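The Stores at Cavcombe

The ration store at Cavcombe was on the lower floor, behind a fire door that did not close without a shoulder. Isauro Escobedo had the key from six in the morning until two in the afternoon. Byung-chul Yeom had it from two until ten. Between ten and six the key hung in a cabinet in the duty office, and the door was held by the frame alone.

The handover took place at the table. The procedure allowed 16 minutes for it. The outgoing storeman read each entry from the ledger, the incoming storeman found the item and read back what was printed on it, and both initialled the line. Items that could not be read were entered as U and put on the bottom shelf.

In October the ledger stood at 739 lines. Escobedo had written most of them. His sevens were crossed and his ones had feet, and Yeom, who wrote neither, had learned to copy the style so that a column would look as though one man had kept it. There was no rule about this. The auditor from Cedeo had once asked why the handwriting changed after two o'clock, and Yeom had taken it as a fault.

The difficulty that month was line 302. It read: Biscuits, plain, one packet, opened by I.E. The packet had been entered in the spring, before Yeom came, and it had been carried forward at every handover since. He had initialled it each afternoon. He had never seen it.

"Read it back," said Escobedo.

"I can't read it back. It isn't on the table."

"It's on the shelf."

"It isn't on the shelf either."

Escobedo turned the ledger round and looked at the line as if the packet might be behind it. He was a slow reader. He put his finger under each word and moved it along. Then he took out his pen, thought, and put the pen away.

"It was there when Zavala ran the store," he said.

Zavala had left in the summer. She had gone north on the Jilura ferry with two cases and a folding stool, and had not written. The stool had been line 285. It was struck out in red with her initials beside it and the word Mine.

Yeom asked whether she might have taken the biscuits as well.

"She would have put Mine."

This was accepted. They went along the shelves from left to right and then from right to left. They moved the sacks of rice away from the wall. Behind the sacks they found a torch with a flat battery, and a glove. The torch was on the ledger. The glove was not, and Escobedo made a new line for it, which took some time, as he wished to establish whether it was a left or a right and it had been made to fit either.

At twenty past two the telephone rang in the duty office overhead. It rang eleven times and stopped. They were now outside the time allowed, and both of them knew it. A late handover had to be explained on a separate form, and the separate form asked for the line number and the cause.

"Write that we looked," Yeom said.

"That's not a cause."

"Write that I have been signing for it."

Escobedo did not write that. He sat down on a crate. He said that in the spring he had been on his own in the store for nine days, with the road under water, and that on the fourth day he had opened a packet of biscuits and eaten two of them standing up. He had entered it that same evening. He had meant to finish the packet and strike out the line. On the fifth day the relief boat came, with fresh bread, and after that he had not wanted them.

"Where did you put it?"

"Where I would find it."

Yeom considered this. He went to the coat hooks, where Escobedo's winter jacket had hung since April, and pressed each pocket with the flat of his hand. The left one crackled. He brought the jacket to the table, still on its hanger, and Escobedo took out the packet himself. The top was folded over twice and held with a clothes peg. It was a brown paper packet with nothing printed on it.

"Read it back," said Escobedo.

"Biscuits, plain, one packet, opened by I.E."

They initialled the line. Escobedo then drew a ruler from the drawer and struck it out in red, and after a moment's thought wrote Mine beside it, in small letters with the pen held upright. He took one biscuit and passed the packet across. It was soft and tasted of the jacket. They ate without speaking and Yeom swept the crumbs into the ledger's gutter, then tipped them out again.
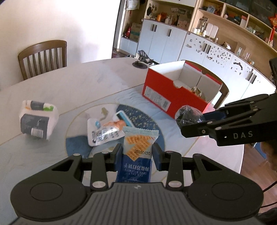
Sea salt soda biscuits, with the packet's date code, 20250430.

The replacement stock was entered the following week. Yeom did the reading. He gave the name in full and then the number, one figure at a time, and Escobedo wrote it down with feet on the ones.

"There's no one in it," said Yeom.

Escobedo looked at the line and agreed that there was not. He blotted the page, handed over the key, and went to fetch his jacket.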